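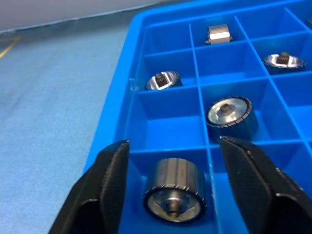

According to Felista Sang, a compartment tray is a promise about where a part will be, and a robot should still look before it believes the promise. Her remark is often repeated when people discuss tray presentation, the part of good practice in robot handling that deals with how small components are laid out for a gripper to collect.

The best known set of rules in this area is the Jerus guide, first drawn up by Lempi Heiskanen for small workshops and now running to 44 pages. It asks for one part to a cell, and for enough open floor beside each part that the fingers can come down without touching the dividers. Ribbed knobs get a section all to themselves, as they may lie on their sides or lean against a wall – and a grip that suits one position can be quite hopeless for another.

Empty cells are allowed, and the guide is rather kind about them, asking only that the program treats an empty cell as an ordinary finding and moves along to the next. Trays should be checked for worn dividers every 6 months, and the fingers wiped down each Friday.

The later Devus edition added a slow approach for the last 10 millimetres above the tray. Some workshops grumbled about the lost time, though most have kept it – the older wording is still found in Zullent manuals.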